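Open day at Kerkcombe

January 25, 2023

I've wanted to see inside the Kerkcombe workshop ever since Karine Wong told me about it in October, and yesterday I finally got my chance! They take in old office computers and are teaching robot arms to help pull them apart (my idea of a grand day out).
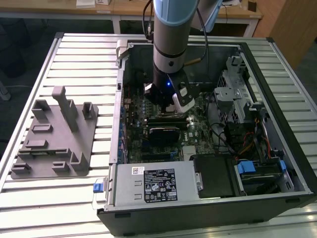

Baltazar Cervantes showed us round and was wonderfully patient with my questions. Memory is the part everyone wants to talk about, he said, as it sells on easily. The Lolcombe site handles 3,000 machines a year by hand, and Kerkcombe hopes to reach 2,000 with the arms doing the dull bits.
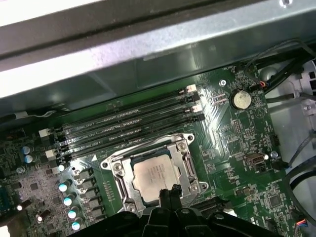 What I loved was how slow it all is. I'd pictured something whizzing about, but there's a lot of creeping up on a part, stopping, looking again – and I was glued to it. The small cameras by the gripper feed a screen, so you get the robot's own view of the board, battery and slots and all.

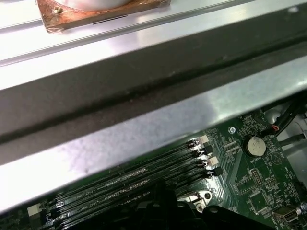
Shiny metal is the big headache, Baltazar told us, and glare can throw the arm off. Niltix, who write the software, are working on that now. I stayed for 3 rounds, missed my bus and bought a refurbished Gaillard keyboard on the way out. The next open day is in October and I've already put my name down.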